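Rincón de la cocina - abril de 2023

Va rápido, que cerramos el boletín hoy. La cocina de la segunda planta de Broddale vuelve a estar en uso y hay cosas que recordar. Primero, la mesa. Lo que se saca se guarda - platos, botes, fruta, todo. El ketchup va en la puerta de la nevera, de pie y con el tapón cerrado. Los plátanos al frutero, que luego aparecen negros detras del microondas.
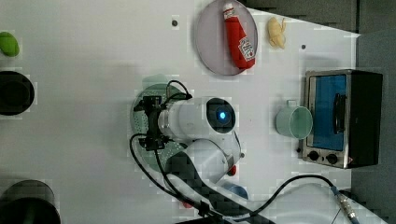
El hornito tostador se queda donde está, de momento. Cinco minutos de precalentado bastan para el pan. Las migas, a la basura, por favor, no al fregadero (ya van dos atascos desde septiembre). Y nada de papel de aluminio pegado a las resistencias.

Platos: quedan casi 14 en el armario de la izquierda, faltan varios de los hondos. Si teneis alguno en el despacho, bajadlo. Sin preguntas.

El pedido a Graster sale a final de mes. Apuntad en la hoja de la nevera lo que falte: café, servilletas, bayetas. Salsas también, pero una de cada, que no cabe más.

Lo de compartir cocina con los de Skovcombe, pendiente. Más en el próximo número.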